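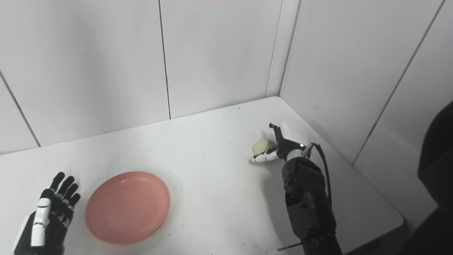
Drondley wash

The Drondley wash is a way of laying down background colour in ink and watercolour drawings, used mostly by fan artists and small-press comic makers. It takes its name from the town of Drondley, where a drawing circle met above a bakery and went through a good deal of cheap paper. The technique was first written up by Adwoa Alhassan, a member of the circle, in a stapled handbook called Prutlow. The handbook had a print run of 700, most of them with the page on drying times bound in upside down.

Method

The paper is dampened on one side only and turned over, and the colour goes onto the dry face. Moisture coming through from behind keeps the paint workable for longer than usual, though it also makes the sheet curl like a stale sandwich. Alhassan's handbook recommends 4 coats, each thinner than the one before. Few people have been seen to apply the fourth.

Line work is normally added last, in waterproof ink. A minority of artists ink first and wash over the top, a practice the handbook calls "brave". Grey is mixed from leftover colours in the palette and is never bought in a tube, at least not by anyone who will admit it.

Paper matters more than paint. Heavy cotton paper resists the damp and defeats the purpose, while printer paper turns to porridge. The circle settled on a mid-weight sketchbook stock that has since been discontinued, and its admirers still speak of it in the tone usually kept for dead pets.

Spread and variants

The wash travelled beyond Drondley through online galleries, where it became a favourite for dragons, foxes and moody characters standing on cliffs. Afia Essien used it for all 40 pages of her comic Serkovgate, a mystery set in a flooded tram depot. The plot has divided readers. The puddles have not.

The Acuña variant replaces plain water with weak black tea, giving the paper a brownish tint and the studio a smell of morning break. Its supporters say it softens skin tones. Its critics say that it is tea.

Reception

Opinion among watercolour painters has been cool. The usual complaint is that the curl never quite comes out, even under a stack of dictionaries. Essien answered this in the afterword to Serkovgate by suggesting that readers hold the book differently.

The handbook has been reprinted once, in August, with 2 extra diagrams and a corrected cover. The page on drying times remains upside down.

See also

Wet-on-wet
Stretching paper
Tea staining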